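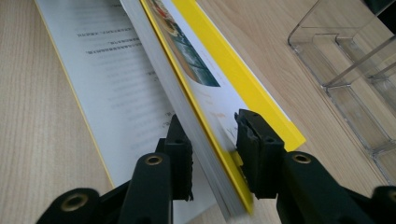

Lilldale Open Lab Day, a visitor's report

I have been to plenty of school robotics shows where a wheeled box follows a black line around a gym floor, and I enjoy them every time. The open day at Lilldale was a different sort of afternoon, and I came home with four pages of notes and a sore wrist (more on the wrist later).

The robotics club meets in two rooms on the second floor, over the print shop. They call their project Trullska. It began as a plan to get a robot arm to tidy a student's desk, and that is still the plan, but over the past year the students found that most of the work comes before the arm does anything. Someone has to show it how. So the club built hand-held grippers with a camera on board, and members spend their sessions doing ordinary desk chores with them: picking up a book, turning it, setting it down, lining it up with the one beside it. The recordings are then used to train the arm in the other room.

When I walked in they were on books. I would have guessed that cups or bottles were the hard part, and I was wrong! A paperback, a student told me, is "a brick that changes its mind." Grab it flat and the fingers have nothing to get under. Tip it up on its edge first and you can squeeze it between cover and pages, but then the pages want to slide, and a fat book swings on you if you take it too far from the middle. They have a whole wall chart of ways to pick up a book, with little drawings, and they argue over it cheerfully.

The fingers are worth a closer look if you go. They are black, with linkages that fold as you squeeze the handle, and ridged pads at the tips. The students have been through several versions of the pad. One early set was so smooth that glossy covers shot out of it, and a later one gripped so well that it left marks on a library book, which they had to pay for. The current pads were cast by a second-year group using rubber from Julau, a small supplier one of the parents knew. I asked whether I could buy a set and was told very politely to make my own, the drawings are in the club's shared folder.

Then they let us try. You hold the gripper like a watering can, more or less, and look at the book and not at the screen (everyone looks at the screen first). My first attempt ended with a cookbook face down on the floor. My second went better, and by the fifth or sixth I had got it upright and back down on the desk fairly square. A girl half my age did three clean ones in the time it took me to do that, and she was chatting to her friend all the while. The trick she gave me was to move the elbow and leave the wrist alone. I forgot this at once, hence the sore wrist.

The club has more than 3,000 recordings so far. The students go through them in pairs and throw out the ones where the book is dropped or a sleeve gets in the way, although there is a lively split over the drops. Some of them think the arm could learn from a fumble followed by a good recovery, and they want to keep those in a separate folder and test it. I hope they do. I'd come back just to hear the result.

In the far room the arm itself was running. It had a row of books in front of it and visitors could move them about between tries, which the children took full advantage of. It managed the thin ones nicely. On a heavy dictionary it closed its fingers, thought for a bit, let go and started over, and the whole room groaned along with it. When it finally got the thing upright there was real applause. I clapped too, louder than I meant to.

Next up is the Chin Cup in July, a regional contest where student teams clear a messy desk against the clock. There are 22 teams signed up and each one gets 300 seconds. Nothing on the desk is known ahead of time, so the club is now asking everyone to bring in odd books, folders and stationery to practice on. I have promised them a box of old travel guides.

A few practical things for anyone going to the next open afternoon. Take the side entrance, as the front one sticks. The sign-up sheet for trying the gripper fills early, so put your name down before you look around. Room 121 has the arm and gets warm. The coffee is free and the cinnamon buns sell out fast.

Posted 4 January 2022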